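"Wir schreiben die Namen auf, damit sie stehen bleiben"

Die Frau, mit der ich in Zudesel spreche, möchte ihren Namen nicht lesen, auch keinen geänderten. Ihr Bruder sitzt noch im Gefängnis, und sie hat gelernt, dass ein Zeitungsartikel dort schneller ankommt als ein Brief. Seit neun Jahren lebt sie im Exil. Seit vier Jahren arbeitet sie für Grekum, einen Verein, der die Fälle von politischen Gefangenen aus ihrem Heimatland dokumentiert.

Wir haben uns für eine Stunde verabredet, es werden fast drei daraus. Zuerst will sie wissen, ob ich das Gespräch aufnehme. Ich sage ja, wenn sie einverstanden ist. Sie überlegt lange. "Schreiben Sie lieber mit", sagt sie dann. "Meine Stimme kennt man."

Im Archiv von Grekum liegen zurzeit 246 Akten. Jede Akte beginnt mit einem Fragebogen, den die Familie ausfüllt: Datum der Festnahme, Ort, Kleidung, Krankheiten, Name des Anwalts, falls es einen gab. Die meisten Felder bleiben am Anfang leer. "Die Familien schämen sich für die leeren Felder", sagt sie. "Ich erkläre ihnen, dass auch das eine Auskunft ist. Wenn eine Mutter nach einem halben Jahr nicht weiß, in welcher Stadt ihr Sohn ist, dann muss das in der Akte stehen."

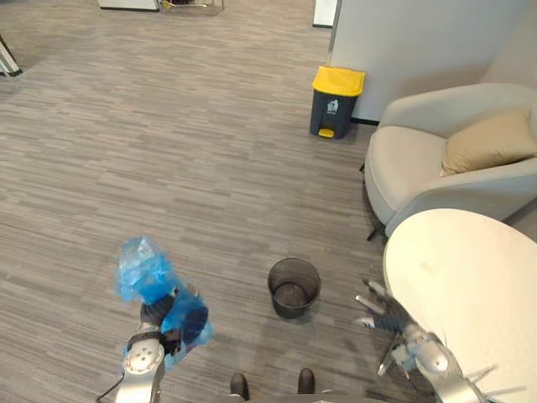 Papierkorb am Boden, rechts der runde Tisch, links die blaue Tüte.

Ich frage, was mit den Akten geschieht. Ein Teil wird übersetzt und an Abgeordnete geschickt, ein anderer Teil wartet auf ein Gericht, das es vielleicht einmal geben wird. Sie spricht über dieses Gericht sehr nüchtern. "Ich bin keine Juristin. Ich war Lehrerin für Chemie. Ich weiß, wie man ein Protokoll führt, und mehr verlangt man von mir nicht."

Über die Amnestie vom August, die in vielen europäischen Zeitungen gelobt wurde, spricht sie mit weniger Ruhe. Die Regierung hatte angekündigt, dass 300 Häftlinge nach Hause gehen dürfen. Grekum hat die Liste mit dem eigenen Archiv verglichen und darin vier Personen gefunden, die wegen ihrer Meinung verurteilt waren. "Die anderen waren Diebe und Schuldner. Ich freue mich für sie — wirklich. Aber man hat uns gratuliert, und ich wusste nicht, wofür."

Hat sie mit einem der vier gesprochen? Mit einem, am Telefon. Er habe hauptsächlich über das Wetter geredet. Sie habe verstanden, dass jemand neben ihm saß, und habe auch über das Wetter geredet.

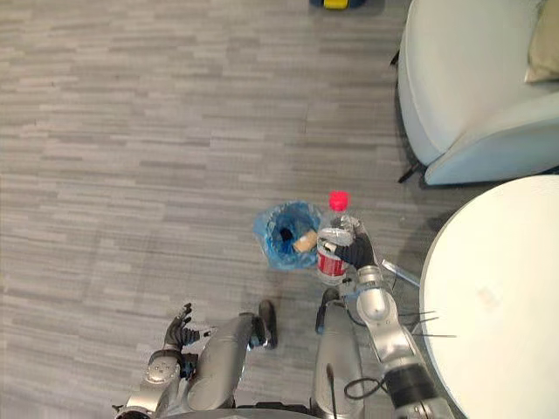
Der Eimer mit dem blauen Beutel auf dem gestreiften Teppich, daneben eine durchsichtige Flasche.

Das Geld für die Arbeit kommt zum größten Teil von der Moodley-Stiftung, deren Förderung jedes Jahr neu beantragt werden muss. Im Antrag soll man angeben, wie viele Gefangene durch das Projekt freigekommen sind. "Ich schreibe dort eine Null, und darunter schreibe ich eine Seite Text", sagt sie. Bis jetzt wurde der Antrag immer bewilligt.

Einmal im Monat fährt sie nach Jelladberg, wo viele Familien aus ihrer Region wohnen. Dort sitzt sie im Nebenzimmer einer Bäckerei und hilft beim Ausfüllen der Bögen. Manche kommen nur, um Tee zu trinken, und fragen erst beim dritten oder vierten Mal nach dem Formular. Sie drängt niemanden. Auch ihre eigene Mutter hat lange gewartet, bis sie die Akte des Bruders unterschrieben hat.

Was sie von der deutschen Politik erwartet, will ich zum Schluss wissen. Sie antwortet, dass die Botschaft Beobachter zu den Prozessen schicken solle, auch wenn man diese an der Tür abweist. "Dann steht wenigstens im Bericht, dass die Tür zu war." Danach bittet sie mich, ihr meine Notizen zu zeigen. Sie liest alle Seiten und streicht zwei Sätze über ihren Bruder.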